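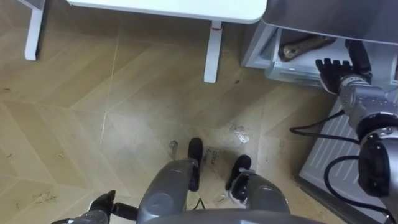 Thread: Second-hand 173 scope or new bins for estuary watching?

Forum: Optics and Digiscoping

DustlowDee
I know there are a million of these threads but I've read most of them and I'm more confused than when I started, so sorry in advance. I do most of my birding on the Flosgate side of the estuary, from the sea wall, and I've been getting by with a pair of 8x32s I was given when I left my last job. Lovely little things for the woods. Hopeless for waders at any distance – I spent all of last winter calling everything a dunlin.

I've been offered a used Prulline 173 scope by someone in the bird club, with the zoom eyepiece and a stay-on case. The other option is new Ccori 10x42s, which would cost me a bit less. I can't do both this year. What would you go for?
Da-eun

mudlark_pyo
Scope, and it isn't close. 10x against 8x on a mudflat gets you a slightly bigger brown dot. I had my 173 for years and only moved it on when my shoulder started complaining. Check the focus wheel though. The early ones go stiff in the cold and there's a bit of a dead spot when you change direction.
Sang-wook

GaeunK
I'm going to disagree with Sang-wook (again, hello!). A scope is only as good as what it's standing on, and Da-eun hasn't mentioned a tripod. If you put that 173 on a cheap photo tripod on the Flosgate wall in a westerly you'll see nothing but wobble. By the time you've bought decent legs and a fluid head you've spent a good deal more than the Ccoris. I use the 10x42s and I do fine on waders, you just have to pick your tide. Get there two hours before high water and let them come to you.

mudlark_pyo
Picking your tide is all very well if you don't have a job. And you had my old scope on that curlew sandpiper for half the morning, Ga-eun, I remember having to ask for it back.

GaeunK
I was being polite about your scope.

HarangC
Can I ask what the tripod situation is? I've got an old aluminium one in the loft, heavy as anything but rock solid, that Da-eun could borrow to see how she gets on. The head is a bit sticky but it works. I'm over at Dustlow most weeks.

DustlowDee
Oh that's really kind, thank you! No, I don't have a tripod, or not one I'd trust. There's one from my camcorder days and it has a leg that slides down on its own. I hadn't really thought about it as part of the cost, so Ga-eun has a point there.

How heavy is heavy, Ha-rang? It's a fair walk from the car park to the wall and I'm not as young as I was.

HarangC
About 4 kilos with the head on. I used to carry it over one shoulder with a bit of pipe lagging taped round the legs. You get used to it, or you get a lopsided coat.

saltmarsh_song
Coming at this from the counting side, as I do the winter roost counts at Flosgate. My highest knot count last season was 2,643 and I couldn't have got near that with binoculars, whatever the tide was doing. They pack in so tight on the far spit that you need the magnification just to find the edges of the flock. If you think you might ever want to help with counts then a scope is what you need.

For just enjoying a morning out, though, I'm partly with Ga-eun. I leave mine at home more often than I'd admit to Sang-wook.

One practical thing: leave the zoom at its lowest and find your bird first, then wind it up. I see so many people start at full power and wave it about. I hardly ever go past 50 anyway, the heat haze over the mud makes it all soup from May onwards.
Seo-ah

mudlark_pyo
Agree on the zoom. Disagree on leaving it at home. You'll have a broad-billed sand fly in the one day you do that.

GaeunK
He's been saying that since I joined this forum and I'm still waiting for the broad-billed sand.

Da-eun, what are your 8x32s like at dusk? If they're dim then the 42s would help you there too, and you'd use them every single time you went out, woods included.

DustlowDee
They're pretty poor at dusk, yes. I gave up on the owls in January because I just couldn't make anything out.

I've asked if I can try the 173 for a morning before deciding and the owner's happy with that, so if Ha-rang's offer of the tripod still stands I'd love to take it up. Then I can look through Ga-eun's Ccoris as well if she's about?

GaeunK
Of course, bring a flask. I'm usually on the bench by the sluice from seven.

HarangC
Still stands. I'll get it down from the loft tonight and send you a message.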